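Speaker notes – "600 examples of what, exactly?"
December 13, 2020

**Opening (keep it short)**

- Thank Khôi for the intro. Don't tell the Furnard story again, they heard it in June.
- Ask for hands: who has trained on data they didn't collect? Leave the hands up a moment.
- My claim for today: most of our example counts are padding. 600 sounds like a lot until you ask how many of them differ.

**The snack table**

- Task as written: pick an item, put it in the tray. Everybody nods at that sentence. I stopped nodding after my first day of driving the arm. 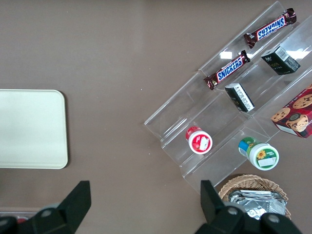 - Candy bars, small boxes, round tubs, foil-wrapped things in a basket. Each wants its own grip, and we log them all under one task name.
- Clear acrylic is a pain. Glare moves when the wrist moves. I have yet to see a fair test of whether the model learns the shelf or learns the glare.
- Zistura's pitch was that variety comes free if you just keep recording. It doesn't. Operators get tired and go for the easy item – I did it too.
- Read out the number: 597 episodes kept out of 600. Pause. A filter that throws away three is hardly a filter.

**Soft things**

- Freya Wragg will disagree with me here, and she should get the mic if she wants it.
- Her view: soft food is where the examples earn their keep. Mine: maybe, but look at where we grab. 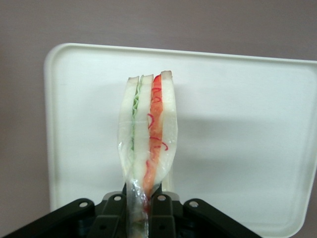
- A twisted end of plastic wrap is a handle. Holding that says very little about holding bread.
- We have 45 sandwich episodes. In 8 of them the fingers close on the sandwich itself. Those are the ones I'd pay for.
- "Success" in our log means the item ended up in the tray. No field for squashed. Ask Arnudach's people if they have one – I doubt it.

**If time is short**

- Skip the labeling slide, go straight to the proposal: fix the grasp spot before each episode, write it down, rotate it.
- Expect the question "won't scale fix this?" Answer: show me the curve, with the duplicates taken out.
- Leave the contact slide up during questions.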